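4. Shelf Loading with Two Arms
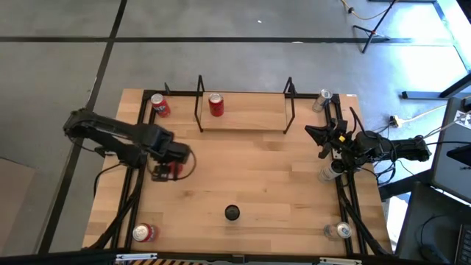

Shakya Manipulation Group, Department of Mechanical Engineering, Sadcombe

Figure 3. Workspace for the can loading task. The platform stands at the back of the table between two thin black metal frames. The left arm is moving with a red can at its gripper; the right gripper is open.

4.1 Task

The task is to move cans from the table to the raised platform at the back and stand them upright between the two end frames. The platform is lower in friction than the tabletop, so a can released with any sideways speed tends to slide. Both arms may place cans, but neither is assigned a fixed side of the platform. The policy has to decide which arm goes for which can and which arm waits.

We chose cans for three reasons that came up in our earlier work with boxes. A can looks the same from most directions, so grasp angle is left open and different operators pick different angles. It tips when a finger touches it above the middle. And its metal top reflects the ceiling lights, which made our first depth-based detector miss it often. The policy described here uses color images only.

The layout in Figure 3 has red cans, silver cans and one dark can spread over the work area, with the silver ones along the right side. One red can is already on the platform, just inside the left frame. Layouts like this one, with the cans sorted unevenly by color, were included so that we could check whether the policy had tied a color to an arm.

4.2 Demonstrations

We collected 700 demonstrations by teleoperation. An operator drives both arms at once from a pair of leader arms. Start positions were drawn at random by a script and marked for the person resetting the table, with a minimum gap between cans equal to the width of an open gripper. We threw out demonstrations in which a can left the table, and kept those in which a can tipped and the operator picked it up again. Of the full set, 238 contain at least one such recovery.

Keeping the recoveries was not our first plan. An early model trained without them would tip a can, close on empty air above it, and then carry nothing to the platform. It repeated this until the time limit.

4.3 Policy

The policy takes the images and the joint positions of both arms and predicts a chunk of 50 joint targets for each arm. Chunks overlap and are averaged with weights that fall off with age, as in the single-arm version. The change for this task is a waiting signal, which we call the Tondness gate after the test program it was first written for. The gate is a single value per arm, between zero and one, trained on the moments when the operator held one arm still while the other crossed the middle of the table. When the value is low, the arm holds its last target and the rest of its chunk is dropped.

Without the gate, both arms would sometimes start toward the platform together. The low-level controller stopped them before contact, but the stop ended the trial.

4.4 Results

We ran 50 trials with the gate and 50 without it, using the same start layouts in the same order. A trial counts as a success if every can is upright on the platform at the end. With the gate, controller stops fell to 2. Without it they were the most common cause of failure. Trials with the gate took longer, as expected, because one arm is often idle near the end when few cans are left.

The remaining failures were mostly at the ends of the platform. A can placed close to a frame leaves little room for the finger on that side, and the gripper would touch the frame while opening. Lucie Bergeron repeated part of the test with the Wiltton fingers, which are narrower, and saw fewer of these contacts but more cans turning in the grasp. We kept the standard fingers for all numbers reported in this section.

We found no link between can color and the arm chosen. The choice followed distance to the can in most cases. When a can was near the center line, the policy tended to use whichever arm had moved last, a habit that is also present in the demonstrations.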